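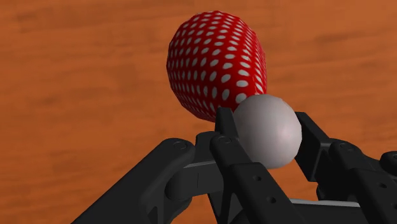 Does a trade embargo need a UN vote to be lawful?

Posted in International Affairs, 2026-06-28

My reading group disagrees on whether one state may cut off trade with another on its own authority. Is there a rule?

Thabiso Magagula
No general rule forbids it. A state may normally choose its trading partners, subject to treaties it has signed. Article 41 of the UN Charter covers measures ordered by the Security Council, which bind all members. Penalties on firms in third countries are the disputed part. Look at those separately.

Fulstead
It's all politics, the big countries do what they like.

Wei
Check also whether both states are WTO members. GATT Article XXI has a security exception, and its scope has been argued over in panel cases.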